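Lernuvholm panel tracks progress on 101 recommendations

25 July 2024

The body overseeing Lernuvholm's community recovery plan released its second progress report Thursday, listing the status of each of the 101 recommendations adopted in February of last year. The report runs 167 pages and replaces the interim summary posted over the winter.

Recommendations are sorted into four status codes: complete, in progress, not started and withdrawn. Municipal court reform, tenant protections and youth employment account for most of the items coded as in progress. Only 2 items have been withdrawn, both dealing with bus shelter placement in the Callo district, where the route they referred to no longer runs. 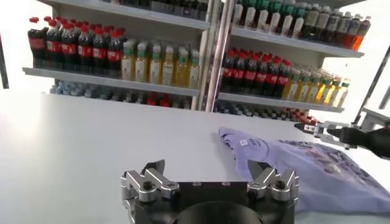

Court and fee changes

The municipal court has ended the practice of issuing a new warrant for each missed payment on a single fine. Payment plans can now be requested by mail or at the clerk's window, and the request no longer requires a hearing. The report codes both items as complete.

A related recommendation, to publish quarterly data on fines by neighborhood, is in progress. The court's records system stores addresses in a format that cannot be sorted by district, and the replacement contract has not been awarded.

Neighborhood services

Over 160 residents submitted written comments on the draft, most of them from Callo and Sala. The comments are reproduced in an appendix, grouped by recommendation number. Several object to the coding of the Sala health clinic item as complete, noting that evening hours are offered on weekdays only.

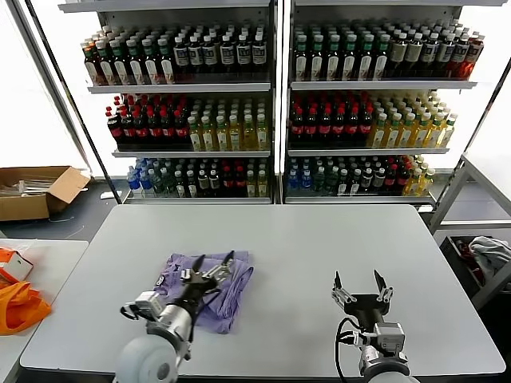 The plan's household support section covers child care vouchers, utility assistance and free laundry access for families in temporary housing. Utility assistance is coded as complete. Laundry access is not started, and the report says the city has yet to settle whether clothes will be washed and folded by staff or left to residents on shared machines; folding is the slower part to staff, as a shirt lying in a heap like the purple one on the table has to be picked up and handled singly. The voucher item remains in progress pending state approval of the income limits.
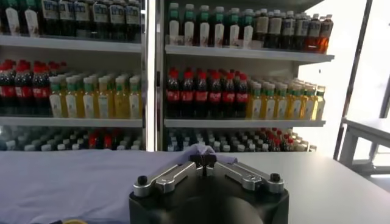

Next steps

The Wanent Fund, which pays for the tracking work, has extended its grant through the end of the next fiscal year. Status codes will be updated online each quarter under the existing numbering. Written corrections to the report may be filed with the city clerk and will be attached to the next update.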